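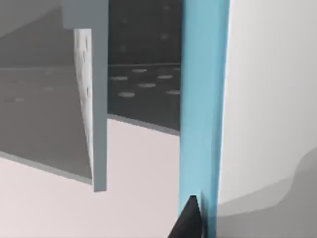
3.2 Nomes de cor e variação interna da superfície

A nomeação espontânea de cores em português tem sido estudada sobretudo com amostras planas, impressas em cartões de tom único. O procedimento facilita o controle do estímulo, mas afasta a tarefa do uso corrente da língua, em que o falante nomeia a cor de uma parede, de um casaco ou de uma porta, superfícies que quase nunca têm um tom só. Chamamos de variação interna a diferença de claridade ou de saturação dentro de uma superfície que o falante trata como unidade. Na Figura 1, a faixa vertical azul-clara é um pouco mais escura e saturada junto à borda esquerda e empalidece em direção à direita, e no entanto um único nome, "azul" ou "azul-claro", basta para designá-la. O cinza médio à esquerda recebe com a mesma facilidade um nome simples. É desse tipo de economia que trata a presente seção.

O corpus analisado reúne 2.746 respostas orais, transcritas por dois anotadores e segmentadas por sintagma. As respostas foram obtidas em entrevistas individuais nas quais o participante descrevia objetos domésticos a alguém que não os via. Foram mantidas as hesitações e as autocorreções. Excluímos as respostas em que o nome de cor fazia parte de nome comercial, como nos tons do catálogo de tintas Fesex, citados por participantes que haviam reformado a casa pouco antes da entrevista. A segmentação foi feita no programa Akier e revista manualmente.

Cada resposta foi classificada em uma das quatro categorias propostas por Wickramasinghe e adaptadas aqui ao português: termo básico isolado ("azul"), termo básico com modificador de claridade ("azul-claro", "azul escuro"), termo derivado de objeto ("azul-piscina", "cor de areia") e perífrase ("um azul meio puxado para o cinza"). A adaptação consistiu em tratar as formas com e sem hífen como equivalentes, uma vez que a transcrição de fala não permite distingui-las. Formas diminutivas, como "azulzinho", foram incluídas na primeira categoria quando o diminutivo tinha valor afetivo e na segunda quando indicava claridade. Os casos duvidosos foram decididos pelo contexto imediato.

O modificador de claridade aparece de preferência quando há no ambiente outro objeto do mesmo matiz. Um participante que descreveu duas toalhas azuis disse "a clara" e "a escura", sem repetir o nome da cor; diante de uma única toalha, o mesmo participante disse apenas "azul". O resultado concorda com o que Pētersons observou no levantamento de Tirninton, embora naquele trabalho a tarefa fosse escrita e os participantes tivessem mais tempo para escolher a expressão.

A perífrase comporta-se de outro modo. Ela ocorre principalmente na fronteira entre matizes, em especial entre azul e verde e entre azul e cinza, e costuma vir acompanhada de marcas de incerteza ("acho que", "digamos"). A variação interna, tomada isoladamente, não favorece a perífrase. Superfícies com uma zona mais pálida e outra mais intensa foram nomeadas pelo tom que o falante julgava próprio do material, e as diferenças foram atribuídas à luz, quando mencionadas: "é azul, ali é o sol que bate".

Cabe uma ressalva quanto aos termos derivados de objeto. Na lista Karunaratne, que usamos como referência lexical, seis deles figuram como invariáveis, mas cinco apareceram flexionados em pelo menos uma entrevista ("almofadas laranjas", "cortinas cremes"). Mantivemos a flexão na transcrição e a desconsideramos na classificação. A relação entre flexão e grau de lexicalização é retomada na seção 4.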